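About Plendedico

Plendedico is a small house for poetry and sound. We record poems in the languages they were written in, we make short films from some of them, and we organize readings in places where people do not expect a reading.

The work was started by Ifigeneia Dimitriou and Ourania Fragkou, who met at an evening class in translation and continued to argue about one line of a lament long after the class was finished. Ifigeneia grew up with the songs her grandmother sang while making bread. Ourania came from radio, where she edited the weather and the funeral notices. The first recordings were made in her kitchen with blankets on the windows, and on two of them you can still hear the refrigerator.

Today our archive holds 68 poets and more than 1000 recorded poems. Most are by living writers. A smaller part, which we call the Kyriakidis shelf, is made of seasonal songs and verses for saints' days, spoken by people who learned them by ear. We write down the words as they are said, also when the grammar is unusual, and the speaker reads our page before we publish it.

Every November we hold the Haston Evenings, three nights of reading by lamp light in an old grain store. There are 88 chairs and the door opens at seven. We ask the audience not to clap between the poems – it is a habit from our first year and the readers have asked us to keep it. Soup is served after.

Schools can borrow our listening boxes for one month without payment. In each box there are headphones, a player, printed texts and a notebook where the pupils may write back to the poet. The notebooks return to us full of drawings, mostly horses, and we keep all of them. 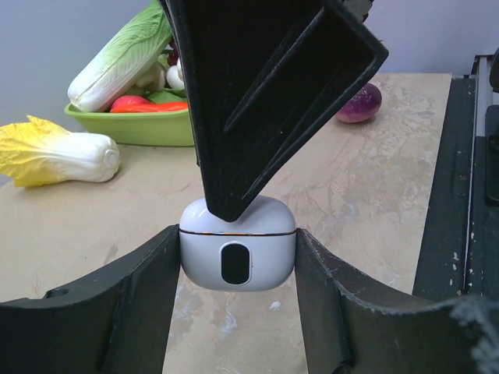 Our poems are made for listening first, and the page comes second. For this reason we mix each recording twice, one time for a room with loudspeakers and one time for the single listener who walks or lies in bed. The second mix has less echo and the breath of the reader is left in. If what you carry in your pocket is a little white case with rounded corners, of the kind for wireless earbuds, choose the file marked "near". The other one, marked "room", is better for a classroom.

Our films are edited by Guvberg, a studio of two persons on the floor under us. Poets who wish to send work can write to us in any language. We answer slowly, but we answer everyone. The office is closed on Sunday.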